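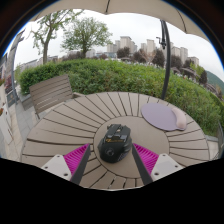
Progress report on the graphic novel "Tillent", second period

To the program manager, Nerkstead Fund for Illustrated Books

Summary

I send this report for the second period of the grant, which finished at the end of March. The script of "Tillent" is complete and was accepted by my publisher, Anomance. The pencil drawings are finished for the first two chapters and for half of the third. The inks are behind the plan which I gave in my application, and I explain the reason below. The money is enough for the remaining work, but I ask permission to move a small amount between two budget lines.

Script

In the first report I wrote that the ending was not decided. There were two versions. In one of them the girl leaves the island with the salt boat, and in the other she stays and takes over the lighthouse radio. My editor preferred the first version and I preferred the second. After a long exchange of letters we agreed that she stays, but the reader sees the boat leave without her on a full page with no words. This page was not in the original plan, so the book is now a little longer than I told you.

I also removed the character of the uncle. He explained too many things. His important lines are now given to the schoolteacher, who was almost silent before, and I think chapter 2 is better because of this change. Three pages which were already in pencil had to be drawn again.

Pencils

I work on paper for pencils and on the computer for lettering and color. The pages of chapter 1 were shown to a small group of readers at the Seol library in February. They are young people who read many comics, and they were very direct with me. Most of them did not understand that pages 11 to 14 happen in the past. I had used only a thinner panel border to show it, and this is too weak a sign. I have now removed the borders completely in the memory scenes, and a second group understood it without help.

They also asked for more of the dog. I have added the dog in several panels where it costs me no extra time.
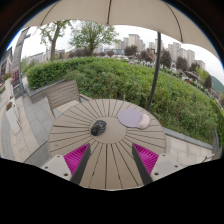
Inks and color

Here I have a delay. The paper I used for chapter 1 was changed by the supplier, and the new sheets take the ink badly. The line spreads a little at the edge, and it is visible when the page is printed at full size. I lost 3 weeks with tests of other papers before I found one which is good and not too expensive. I bought 400 sheets of it, and this quantity will be sufficient for the whole book, including mistakes.

The color guide is ready. The present time uses a gray-green with one warm color, and the memories use only brown. I sent printed samples to Anomance and they have asked me to make the brown lighter, as their printer tends to make dark tones darker. I will do this before I color any final page.

Publication and readers

Anomance has confirmed a first printing of 1,000 copies. They plan to bring the book out in the autumn of next year, in soft cover with flaps. A translation was discussed with a second publisher but there is no agreement yet, and I prefer not to count on it in this report.

The short preview booklet, which was promised in the application, was printed and given free of charge at the Seol comics day. It contains the opening of chapter 1 and two pages of sketches. The name of the Fund is on the back cover, as the contract requires. All the copies were taken before the afternoon ended, and the library has asked if it may keep a file for printing more. I would like to say yes, if you have no objection.

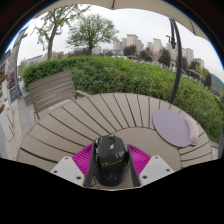

Budget

The travel line is not fully used, because I made one research trip to the coast and the second one was not necessary. The line for materials is almost finished, for the reason of the paper. I ask your permission to move the rest of the travel money to materials. The total of the grant does not change. The table of expenses and the receipts are sent separately.

Work for the next period

Finish the pencils of chapter 3 and begin chapter 4.
Ink chapters 1 and 2 on the new paper.
Correct the brown in the color guide and send new samples.
Letter chapter 1 and give it to my editor for a first reading.

I expect to recover half of the delay by the end of the next period. The final delivery date in the contract is still possible for me. If this changes I will write to you at once and not wait for the next report.

With thanks for your support and your patience,

The author of "Tillent"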